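Sorting the small tools out of the kitchen stuff (and into a tub)

Posted by Zewditu Tefera, Plenbridge
6 April 2026

Quick one, got seedlings to get in before the light goes. A few people asked how I deal with the mixed-up table. You know the one. Hand tools, mug, drink bottle, tea towel, all of it on the same bit of bench. Method is dead simple, takes me one cup of tea.

You need a big plastic tub, a rag, an old toothbrush, a bit of oil. That's it.
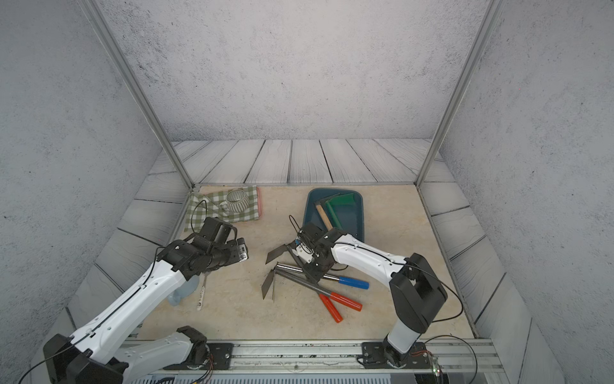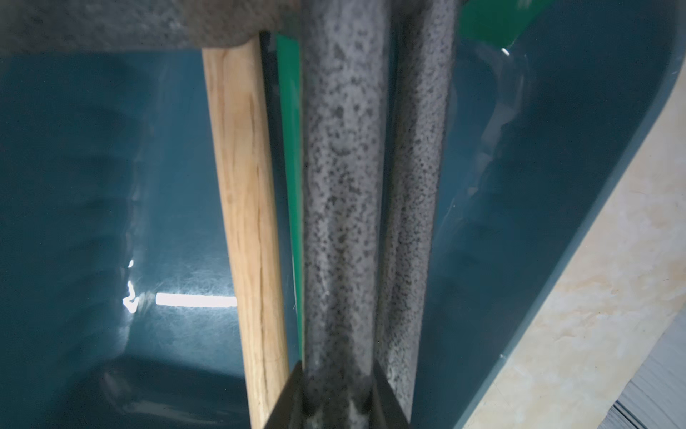 1. Get everything up where you can see it

Whole lot onto the table. Shed bucket, back pocket of the gardening apron, bottom kitchen drawer. Don't sort as you go, you'll end up with six little piles and no room for your elbows. If you've got a good tabletop put an old towel down first, blades scratch and so does grit.

2. Pull the kitchen things first

Anything that touches food or drink goes out of the way before you start on the dirty stuff. Mugs, bottles, utensils, cloths. Straight to the sink. Soil off a hoe in your favourite mug is no fun for anyone.

Utensils that have been used in the garden stay garden utensils. I had a serving spoon that did one season of potting mix and it never came back inside. Mark the handle with nail polish or tape so it doesn't sneak back into the drawer.

3. One pile for tools

Scrapers, hand hoes, screwdrivers, the long skinny things. All into one heap in the middle of the table. Check for doubles now. If you own two of the same scraper and only ever grab one, the other can go to a neighbour or the op shop.

Then three questions for each tool
Is the handle sound?
Is the blade straight?
Did I use it since last May?

Two yeses and it stays. One yes, goes in the maybe box. None, bin or scrap metal.

4. Clean

Dry first. Toothbrush along the join where blade meets handle, thats where the muck sits. Then a damp rag, then dry again properly. Steel gets a wipe of oil, whatever you've got, I use the end of a tin of Hadgu tool oil I bought years back. A tiny bit. You're not frying it.

Rust spots: fine steel wool, go with the length of the blade. 300 grit wet and dry paper if it's really bad. Wear gloves, the edges on those little hoes are sharper than they look.

5. Wooden handles

These need their own step. Run your thumb along (gloves off for this bit). Small cracks that follow the grain are fine, feed them some linseed oil and leave overnight. A crack that goes across the handle, no. Replace it or bin it before it lets go in your hand.

Rough patches get a light sand. Not smooth like furniture, just enough so there's no splinters.

Linseed rags: lay them flat outside to dry. Don't scrunch them up and chuck them in a bin, they can heat up by themselves and catch fire. Serious about that one.

6. Into the tub

Why a tub and not a rack? My shed wall is brick and I can't be bothered drilling. Also a tub comes with you down the yard.

Go for smooth sides and a round bottom edge, no corners for dirt to hide in. A dark colour hides the grime and doesn't look so shabby by the end of summer. Mine came from Rernholm but any hardware place will have something close.

Packing order:
Long handled things first, leaning up the side
Plastic pieces next to them
Short metal tools after, blades DOWN
Anything really pointy gets a cork on the end

Don't fill it right up. If you have to dig for a screwdriver the tub is too full, or too small. And put a handful of dry sand in the bottom if your shed's damp, change it when it clumps.

7. Where the tub lives

Off the floor. One shelf up, near the door. Mine was on the concrete for a whole winter and everything in the bottom had a lovely orange colour by spring.

Label on the front if you share the shed. I wrote TOOLS ONLY on mine with a paint pen and still found dog biscuits in it.

8. Wash up the kitchen lot

Back to the sink. Mugs and utensils in hot soapy water. Drink bottles want the lid off and a soak with bicarb, half a teaspoon, then rinse and leave them upside down on the rack. Cloths in a warm wash, but shake them outside first or your machine filter cops it.

Put them away right then. Leave them on the rack and someone will take one out to the garden and your back where you started.

Few things people have asked

Can I use a metal bucket? Yep, just noisy. And put an old cloth in the bottom to protect the edges.

What about secateurs? Seperate hook for mine. Closed and latched if they have to go in with the rest.

How often? I do the full clear out twice a year and a five minute wipe down when I remember, so, not much.

Does the sand blunt the blades? Bit, if you jab them in. Lower them.

Power tools, batteries, chargers? Different shelf altogether. Nothing with a cord goes in the tub.

Will do one on the Wamik shelving next, the flat pack one, I've got it half up and am missing a bracket. If anyone's got a spare leave a comment. Off to the seedlings.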